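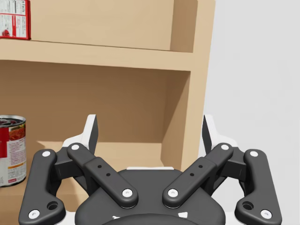

Skurilik shelf cell – simulated wrist view

Maintained by Aldana Echeverría and Pankaj Chaudhary. Last checked June 24, 2022.

Contents

3,223 rendered episodes of a two-finger gripper working at a wooden shelf unit with boxed and tinned groceries. 2,861 are for training and the rest are held back.

Setting up the cell

Load the shelf first, then the arm, then the objects. If the objects go in before the shelf they fall through the floor and the episode has to be thrown away.

The wrist camera is fixed to the gripper base and looks out past the fingers. Do not move it between episodes. Start each one with the fingers fully open.

Looking after the gripper model

Reset the finger joints every 60 episodes. The linkage drifts a little under contact, and after a long run one fingertip closes ahead of the other – Trinidad Zapata traced this to the solver step, fixed in version 7.

If a link pokes through the palm housing, reload the Kurotley joint file. Editing the limits by hand makes it worse.

Known problems

Label textures sometimes load at low resolution on the first episode.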